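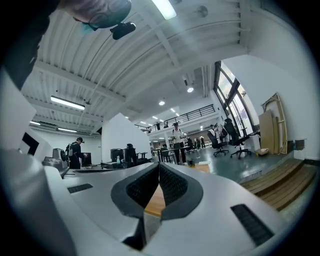 Stop buying fingers. That's my whole argument really, the rest is detail.

Every few weeks someone at the Grilstead workshop turns up with a gripper kit in a box. Nice box. Foam inserts. Last one was a Roveck, £475, and the owner wouldn't let anyone take a screwdriver to it. Fair enough, it's his money. But then why bring it to a workshop?

A gripper is the best first thing you can build. Small. Fits in a rucksack. Two fingers, something to close them, a shell to hold the lot. You learn gearing, you learn that plastic bends, you learn that grip is mostly about the pads and hardly at all about the motor. I went through 4 sets of pads on mine. Smooth rubber, hopeless. Foam, fell apart. Textured ones cut to a shallow V did the job, and I'd never have got there if they'd come glued on from the factory.

People say time. I've a job too. Mine was done over one February, evenings, home by ten most nights. The housing took longest and that was vanity, I wanted a curve.

People say precision. For what? Picking up a mug? My fingers are 2 mm out of line and the mug doesnt care.

The better argument against me is safety, and I'll give some ground there. Don't wire your own mains supply. Buy that. Fundico do a decent one and it'll outlive you. Buy the motor as well, life is short. But the bits that touch the world, the fingers, the pads, the handle, make those yourself. Badly, the first time. Then again.

What annoys me is the forum advice, Wallner's especialy, thread 1514 or whatever it is, still pinned. "Start with a finished unit and learn the software." So you get people who can write a lovely bit of code and have no idea why the thing drops a pencil. They change the code. It's the pad. It's nearly always the pad.

Shared benches exist so you can get it wrong next to someone who got it wrong last month. Use them. Bring scrap, bring glue, leave the foam box at home.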